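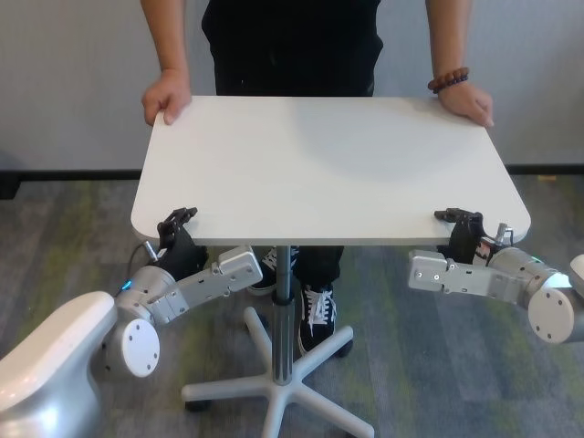 Moving the furniture before learning the words

When I came to Craddock in May, I had one room, two suitcases and a list of 90 words which I wanted to learn before Thursday. The list was my own idea. I had studied English at school for many years, but I could not name the things in a kitchen. I knew "nevertheless" and I did not know "colander."

I want to write a little about how I learned the small words, as a reader asked me this after my last post.

The first weeks

My landlady spoke very fast and she liked to give instructions from another room. "It's in the hutch, behind the gravy boat." I stood in the kitchen and looked for a boat. I was too shy to ask, so I opened every door until I found what I needed, and then I looked up the words at night. In this way I learned hutch, gravy boat, trivet and lazy Susan. The last one I still find strange.

At work my English was good enough. People at work use the same 60 sentences every day, and after a month you have them all. At home it was different. Nothing in a house is explained, because everyone has known it since they were three years old.

What helped me

I bought a notebook from Kitance, the cheap kind with the thin paper, and I gave one page to each place: sink, closet, stairs, bus stop. I did not write translations. I wrote the full sentence in which I heard the word, with the mistakes I made when I heard it. On the page for the sink I have "the dish rack is dripping on the counter," and under it "dish wreck?" I am fond of that one.

Also I read store catalogs. This sounds boring, and some evenings it was, but a catalog puts the name next to the thing and it never speaks too fast. I learned the difference between a stool and an ottoman from a Trinitz catalog on the bus to Drernness. The ride takes 61 minutes, so I had time for the whole bedroom section.

Verbs were harder than nouns. You wipe a table, but you mop a floor and you scrub a pan. In my language we use one verb for all three and we are happy with it. I also mixed up "put up," "put away" and "put off" for at least a year. Once I told a coworker that I had put off all my winter clothes. She was very kind about it.

Where I am now

I still have gaps. Sewing words are bad, and everything under the hood of a car is a mystery to me. I have some 2 pages left in the notebook, and I am saving them for the garden, where I have got only as far as trowel. If you know a good seed catalog with clear pictures, please write the name in the comments.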